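Trendosia's gripper trial goes to the dishwasher, and the figures stay thin

2021-05-14

Trendosia has started comparing robot hands at its test kitchen in Ramthorpe, and the first job on the list is one most people do while half asleep: getting crockery in and out of a dishwasher. The firm says the trial will settle which hand goes on its next two-armed machine. It may do. What has been put out so far doesn't settle much.

Two types are being tried. One is a gloved hand with fingers, which Trendosia already uses. The other is a simpler gripper with finger pieces, supplied by Skalia. Both are run through the same rack work, using the same arms and a controller called Sproģis, and some of the runs are also recorded from a small camera down by the wrist.

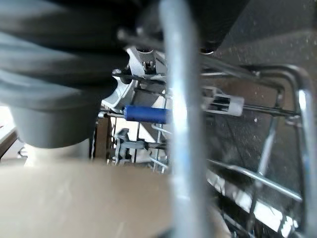
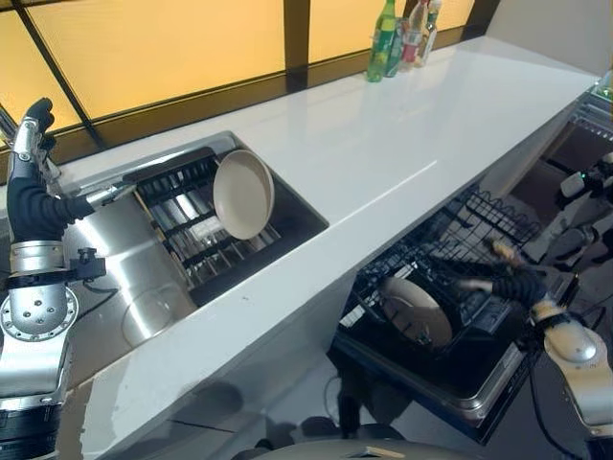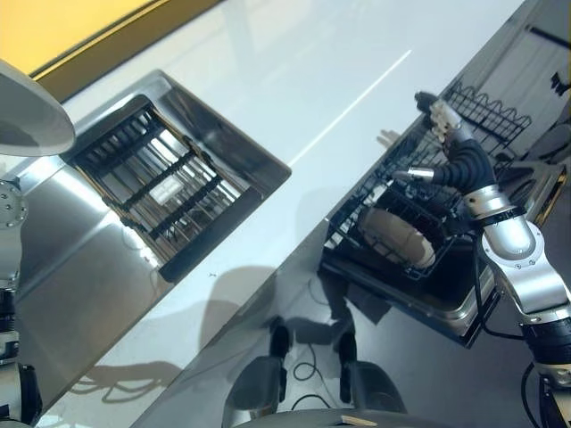 Dishwasher work, with the wrist camera's view first.

The company counts 424 attempts to date. It has not said how many went to each hand, how many ended with the item where it should be, or how often a person stepped in. A single total for two rival designs is of no use to anyone trying to choose between them, and a buyer would be right to ask for the split before asking for the price.

There is also the matter of what counts as an attempt. Under the rules Trendosia has published, a run may be stopped and started again within 15 seconds without being marked as a failure. That is generous – a plate can be dropped and forgotten in far less. The rules say nothing about chipped items.

Skalia's case for its gripper is that there is less in it to go wrong. It is rated for 800 hours between services, though that rating comes from bench tests with plain blocks and not from wire racks, where fingers can catch. Trendosia's case for the gloved hand is that it can hold handles as well as rims. Neither claim is daft, but neither has been shown with numbers yet.

The wrist camera may prove the more useful part of the work. Close to a rack, an arm easily hides the thing it is reaching for from a camera placed higher up. Whether Sproģis makes good use of the second view is not covered in the notes, which list the camera only as "available to the controller".

Machines that promise to do the washing-up have been shown to the public since at least 1984, when Ramthorpe's own trade hall had one on a stand, and people have learned to wait. Trendosia says full results, split by hand, will follow in August.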